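Handheld gripper faults: what we found and what changes

From the Lultdale workshop, Dec 21, 2022

Readers who follow the recording logs will have seen that a block of two-handed sessions was withdrawn in the fall. This item sets out the fault, how it was found, and what operators need to do differently. The full report is with Loïc Marchal and can be requested by anyone who works on the stations.

The first sign was a mismatch in the replay checks. After each batch, a sample of recordings is replayed on the bench arms at reduced speed. In October, Elsa Aasen stopped a replay when the left arm closed on a cup well before it had reached it. The cup was pushed over and the arm continued through the rest of the motion with nothing between its fingers. The next two replays from the same station were normal. The fourth showed the same early closing, again on the left side only.

Early closing has several possible causes, and the first one considered was a timing offset between the pose stream and the finger opening stream. The offset was measured on both sides and was within limits. The second was a worn finger linkage. The left gripper was opened up, the linkage was measured against the drawing, and no play was found beyond what a new unit has. It was put back together and returned to the station, which in hindsight was too soon.

The finger opening value in the withdrawn recordings was then plotted against time. On a healthy gripper it is a smooth curve with flat sections where the operator is holding something. On the left unit the curve had short drops to zero. Most lasted five samples or fewer, and the recorder's filter stretched each one into a dip long enough for the bench arm to follow. A drop to zero is read as fully closed. The arm was doing exactly what the file told it to do.

The drops were not random. They came when the operator reached across the body with the left hand, or turned the wrist outward to get over the rim of a container. Both movements pull on the cable where it leaves the grip. The strain relief on that unit had split on the inner side, where it is hidden by the hand in normal use, and one conductor in the cable was broken inside its insulation. The ends touched when the cable hung straight and parted when it was bent. 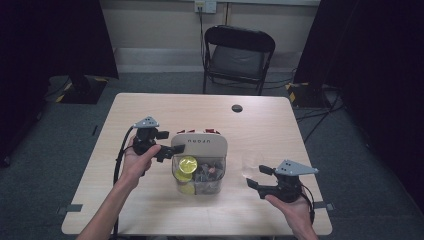 Container tasks made the fault easy to trigger. Taking small items out of a box calls for a steep approach and a good deal of wrist rotation, and both hands usually work close together. Sorting on a flat surface asks for much less of this, and the same gripper had passed through a week of flat sorting without a single flagged file. That is why the daily check missed it. The check consisted of opening and closing each gripper three times with the arms at rest, a position in which the broken conductor made good contact.

Of 3109 recordings made in the affected period, 1142 used the left unit in question. All 1142 have been withdrawn, including those in which no drop has been found. Loïc Marchal looked at whether the clean ones could be kept. His view is that a drop during a period when the fingers were already nearly closed would not show up on the plot, and that such files cannot be told apart from good ones with the tools we have. The files remain on the archive drive under a separate heading and should not be copied back.

There was also a safety side to this, and it concerns the bench arms more than the handheld units. A bench arm that closes early can trap a hand if someone is reaching in to reset an object. No one was hurt. However, on the day of the first bad replay the guard at the Staston bench had been left open so that the cup could be set up again between runs, and the speed limit was the only protection in place. The guard switch has now been wired into the replay start, and a replay will not begin with the guard open. Please do not tape the switch down. If it gives trouble, log it and use the other bench.

The following changes apply from today.

Daily check: open and close each gripper with the wrist turned fully in, fully out, and with the arm across the body. Watch the opening value on the monitor while doing so. Any drop to zero with the fingers open means the unit is taken out of use.

Cables: the strain relief is inspected on both sides with the unit unplugged. A split of any length counts as a failure. Cables are replaced after 3000 recordings regardless of condition. Leave a loose loop at the operator's side, and do not wrap the cable around the forearm.

Recorder: the filter no longer smooths over a sudden zero. The file is marked and the station sounds a tone. Stop, put down whatever is being held, and call the shift lead before starting again.

Replacement cables with a longer strain relief have been ordered through Nygård. The Brolletti station will get them first, as it runs the most container work, and the other stations will follow as stock arrives. Until then the old type stays in service under the new inspection rule. Questions about the check go to Elsa Aasen — questions about withdrawn files go to Loïc Marchal.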